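The Correction

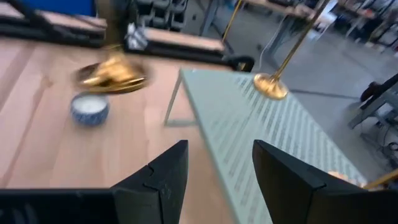
Arash Sharifi had charted every offensive snap Plavitz ran that season, and the file stood at 2341 rows. Each row held down, distance, hash, formation, motion, result. He entered them himself, at night, after the position meetings ended.

Row 558 was wrong. He found it while sorting third downs for the playoff game at Pendthorpe. The entry said the tight end had lined up on the left. On tape he was on the right, a yard off the line, with his outside foot back.

He corrected the cell and ran the sort again. Before the change, Plavitz had passed on every third and long from that look. After it, there was one run, a draw, for a gain of 3. It had come in September, against Likavis, in a game already decided.

He took the sheet down the hall to Shahla Tehrani, who coordinated the defense.

"One snap," she said.

"One snap with the foot back. The other times it's even."

She pulled up the play and stepped it forward, then back. The guard set high. The linebackers dropped. Shahbazi, the Plavitz quarterback, held the ball low against his hip and put it in the runner's stomach late.

"The linebacker slipped," she said.

"He slipped after he turned his hips."

She ran it again with her thumb over the place where he fell. Then she wrote the foot on the call sheet in pencil, small, beside the third down pressures, and told him to go home. He stayed and checked the rows on either side of it. Both were right.

Plavitz got the look in the fourth quarter, third and nine, ball on the 39, Pendthorpe ahead by two. From the booth Arash could see the tight end's feet. He read the alignment into the headset, and then he read it a second time with the foot.

Tehrani didn't answer. On the sideline her hand went flat, palm down, and the middle linebacker moved up a step and stayed there.

Shahbazi looked at him. He looked at the play clock. He walked up behind the center, tapped him twice and changed the call.

Arash opened a new row and typed the down and distance. He left the result blank and waited for the snap.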